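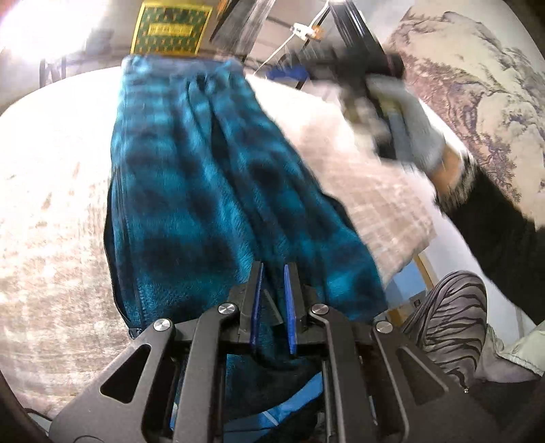 Page last changed: 14/01/2026

The Kellden Horse

Engelhardt had the pedigree laminated before I got there, and I took that as a bad sign.

"Straight line," he said, and ran his thumb down it. "Sire to sire, back to the regiment."

"Which regiment?"

"The Kellden regiment."

I had driven two hours to look at a grey gelding called Moriarty, and I was already wondering if I could be home before dark. The horse stood at the far rail with his rump to us. He had a decent shoulder, a plain head and a belly on him from too much January hay. He looked like a horse.

"Kellden never raised a regiment," I said. "They sent 30 men and most of those walked."

Gunther Engelhardt smiled the way people do when they've had this from others. He'd bought the farm in 2023, and the legend had come with it, along with a tractor that didn't run. According to the legend, one stallion came back from the war by himself, swam the river and stood at the church door until somebody let him in. Every light-coloured horse in the valley was supposed to be his. I've heard the same story in four valleys. In one of them it was a mare, and in another the church hadn't been built yet.

"Müzeyyen Bilgin believes it," he said.

"Müzeyyen Bilgin sells saddles."

"She's seen the stud book."

So I asked to see the stud book. He went up to the house for it and was gone long enough that the horse got curious and came over. Moriarty put his nose in my pocket, found the glove in there and held on to it. I let him. He had a scar on the near foreleg, old and well healed, and I ran my hand over it and thought fence wire. Engelhardt would have thought sabre.

The book was real, I'll give him that. It had a proper leather spine and mouse damage. The early pages were in brown ink and the names were good ones, the sort a clerk would write down without caring how they sounded. Then there was a gap, and after the gap the ink turned blue and every foal was by a hero out of a princess.

"What happened here?" I said.

"Where?"

"There's nearly 400 years of nothing, and then there's a biro."

He took it from me and looked at the page for quite a while. I don't think he had ever put the two halves side by side. He shut the book and tucked it under his arm.

"Somebody would have kept count," he said. "In their heads. Farmers do that."

"Maybe."

"You don't think so."

"I think he's a nice sort of horse and you're asking too much for him."

The wind had come round and it was starting to spit. Moriarty had dropped my glove in the mud and was standing with his head up, ears hard forward, looking down toward the river. I looked as well. There was the ford, and the willows, and past them the church with its door shut.

"He does that," Engelhardt said. "Most evenings."

"Is there a mare over there?"

"No."

"Somebody feeds him over there, then."

"No," he said again.

I picked up the glove. Then I asked him what he'd take without the paper.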